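Hand-held gripper fingers drifting out of level, where to start?

Forum: Grippers and End Effectors
Thread status: open

pallet_jack63
We have a hand-held two-finger gripper, the one we use for picking kitchen utensils off a bench. Fingers are black blocks bolted to a Jevel slide. After 1349 cycles on the counter the right finger closes late and thin handles twist when they get picked up. Spoons are the worst. I already cleaned the slide with a dry brush. Do I shim the finger or replace the slide?

tmarsh_cell8
Don't shim anything yet. Check the finger screws. Ours were loose at the mounting arm and it looked just like a worn slide.

Grunorent_Dave
I'd go straight to the slide. We changed ours in November and the late closing went away. Shimming hides the wear and you end up doing the job twice.

tmarsh_cell8
A slide costs money and a hex key doesn't. Screws first.

XLedesma
Agree with tmarsh. I look after the same setup at Clurent and wrote up our routine on 18 May 2019, so I'll paste it. It takes me 8 minutes if nothing is wrong.

1. Power off and let the fingers rest open. Wipe the inner faces with a lint-free cloth. No solvent on the pads.

2. Snug the finger screws, left then right, then the screws on the arm. Go back over the left one at the end.

3. Open the fingers over the bench and look down past them with a thin handle lying ahead of the gap. Compare the tops of the two fingers. They should be roughly level before you close on anything.

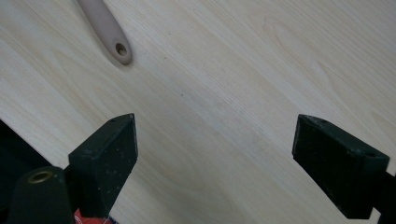

4. Close slowly on the handle, near the hanging hole. If one finger touches first and pushes the handle over, note which one. Do it again with the handle turned end for end.

5. If the same finger leads both times, take that finger off and check the seat for grit before you blame the slide.

Ximena Ledesma

Grunorent_Dave
Step 4 doesn't tell you much on a smooth bench. The handle slides whichever finger gets there first. I use a gauge pin in a block.

XLedesma
A pin is better for measuring, sure. I only want to know which side leads, and I want to see it on the part we pick. Dust on the pads doesn't bother me either, as long as it isn't on the inner faces.

pallet_jack63
Did steps 1 to 5. The right arm screw took almost a half turn. Closing is better but the right side is still a bit behind. Nothing in the seat that I could see.

tmarsh_cell8
Run it a day and check that screw again. If it backed out once it will back out again. Low-strength threadlocker, one drop.

Grunorent_Dave
Still says slide to me. Grab the finger by hand with the power off and rock it. Any play you can feel is too much.

pallet_jack63
There is a little play, yes. Left one has none.

Grunorent_Dave
There you go.

XLedesma
OK, with play on one side only I'd order the slide too. Use the threadlocker anyway. Does the Lüthi grease fit yours? We had to switch when the old tube ran out and I don't know if Jevel is fine with it.

pallet_jack63
No idea, the sheet I have doesn't list a grease. Slide is ordered. Will post the cycle count when it goes in.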